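The New Hands at Linamitz
January 23, 2018

Nabila Badawi had the kettle on before I had my coat off. She has worked at Linamitz, the game piece and figurine maker on the edge of Jasterard, long enough to have had four different desks, and she apologized twice for the state of the current one, which had a sandwich on it and a good many little plastic bases. We were supposed to talk for half an hour. We talked for most of the morning, and I'm glad we did.

She started on the packing benches, standing next to her aunt. "You picked up a figure, you looked at it, you turned it, you looked at it again, you put it in the tray. All day. I was good at it, and I will tell anyone who asks that I was good at it. But by June of my first year I couldn't open a jar at home."

The company employs 83 people, and 42 of them used to work at those benches for at least part of the week. When the first pair of robot arms arrived from Ciobanu, the supplier, there was a meeting in the canteen, and Nabila remembers it as a quiet one. People looked at their cups. "The manager did his best, he really did, he had slides. But what everybody wanted to ask was, do I still come in on Monday? And it took a good while before somebody just put up her hand and asked it."

The answer was yes, and so far it has stayed yes, though she is careful about how she says so. Six people moved off the benches altogether in the first round. Two of those went to the paint room, which they had wanted for years, and one left for a bakery and is by all accounts very happy there. Nabila herself was asked whether she'd like to learn to set up the arms. She laughed at this point and had to put her tea down. "I said, me? I can't set up my own television!"

What she does now is hard to explain to her family, she says, and she has more or less given up trying at dinner. Each new figure that comes off the molds has to be picked up by a gripper without snapping a sword or bending a wing, and somebody has to work out where the fingers go. She does most of that on a computer first, in a made-up room with a made-up table, moving the arms through the job again and again until she likes the look of it. Inside the company this is called Skorville, after the name of the first file, and it stuck. People will say, quite seriously, that they are going up to Skorville for an hour.

I asked whether she missed the bench. She thought about it for longer than I expected. "I miss the talk," she said. "You could talk at the benches, your hands were busy and your head was free. We raised each other's children at those benches, practically! Up here I have to concentrate. I come down for my breaks on purpose — I could have them upstairs, there's a perfectly nice chair — so that I hear what's going on."

Some changes she hadn't seen coming. The people who stayed at the benches now handle mostly the returns and the odd shapes, the pieces the arms aren't trusted with, and that is harder work on the eyes than the old mix of easy and difficult. She has raised it with the managers. There is talk of swapping people between jobs every two hours, and a trial on one shift, which her aunt (still there, still fast) has opinions about. "She says the robots got the good ones and she got the rubbish. And she's got a point, so I wrote it down and took it upstairs."

She is also the one people come to when an arm stops. At first they came to her angry, as if she'd built it. Now they come with ideas. A man from the night shift told her that a certain dragon should be held by the base and turned a little before it is lifted, which is how he had always done it by hand, and she put it in exactly as he'd said it. The list of figures with settings stands at 253, and she can name the person behind a good number of them.

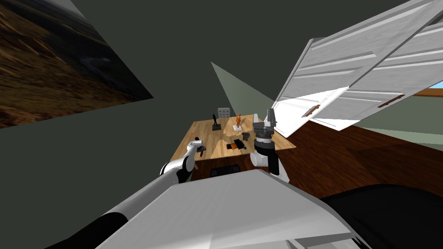

Nabila would like the others to have a turn at this part of the job, and she has started bringing bench packers upstairs in pairs. She sits them down with something small. The room on her screen has a wooden table with two figurines standing on it, one black and one orange, each on its own little base, and the robot's two arms reaching in toward it, so there isn't too much to look at on a first morning. "They all go for the orange one," she said. "I tell them to take their time, look at the base, think what your own fingers would do." Her aunt is down for the next session, and has already asked whether she'll be allowed to bring her own cushion.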